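4.2 Floor clearance and the order of tidying

The second part of the study concerned the living room, where objects that have no fixed storage place tend to end up on the floor. Participants were asked to return the room to the state they would accept before a visitor arrived. They were given no list of tasks and no time limit. The observer recorded the order in which surfaces were attended to, the storage place chosen for each object, and any object that was moved more than once.

Following Nasution and Liem's coding scheme, we separated storage places into three classes: open (shelves, trays, the tops of furniture), closed (drawers, compartments behind a door) and portable (baskets, boxes and bags that can be carried to the object). The class was assigned before the session began and did not change if a drawer was left open. A basket standing inside a cabinet compartment was coded as closed, and the same basket on the floor as portable. Two coders, Farah Nugroho and Virgil Pană, worked separately and settled disagreements in discussion.

Room layout was recorded on a plan drawn before each session. The plan shows the furniture footprint, the height of the gap under each piece, and the longest uninterrupted strip of floor. In narrow rooms this strip generally follows the long wall and passes the media cabinet, so that the cabinet is both the nearest storage place and the boundary of the walking path. Figure 3 shows a room of this type, with a low cabinet that combines open shelving and drawers and a shallow basket in the foreground.

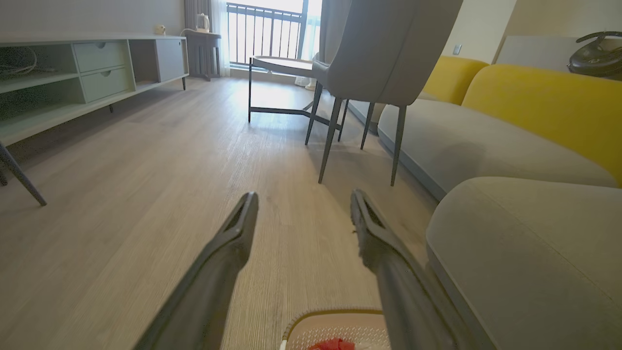

Figure 3. Living room with a low media cabinet along one side. A coiled cable lies on the upper open shelf; a red item is in the basket.

Why was the portable basket treated as a separate class when it could have been grouped with open storage?
Its position is chosen during the task, so the distance between object and storage place is partly set by the person tidying. A shelf or tabletop offers the same visibility but leaves that distance fixed.

The distinction affected the results. Across the 73 object placements recorded in the living room, portable storage was used mainly for soft items and for items that belonged in another room. Closed storage was used mainly for small hard items such as remote controls, chargers and batteries. Cables were the least consistent group. The same participant might put one cable in a drawer and leave another on a shelf, and in interviews this was usually explained by how soon the cable would be needed again. Coiling did not predict the class of storage chosen.

Of the 12 participants, most began with the floor and worked toward the furniture tops. The remaining participants began with the largest horizontal surface and treated the floor last, on the grounds that sorting a tabletop produces further items to carry. The second approach involved more repeated handling. Objects taken from the tabletop were set down on the floor near the cabinet, then picked up again once a drawer or basket had been chosen. We counted a repeated handling only when the object left the hand completely and was later moved to a different place.

The gap beneath raised furniture was a further source of variation. Cabinets on legs leave floor visible under them, and participants differed on whether this area formed part of the room to be tidied. Those who swept or vacuumed as part of the task generally included it. Those who only put objects away did not, unless an item was visible from the doorway. We therefore report clearance for the open floor alone and list the area under furniture separately in Table 2.

Ornaments were seldom moved. They were lifted for dusting and put back in the same place, and the coding scheme does not register this as a placement. Urbańczyk has argued that such objects should be treated as fixed for the purpose of estimating available surface, and we adopt that convention here. Its effect is small on long cabinets but considerable on side tables, where a single ornament may occupy much of the top.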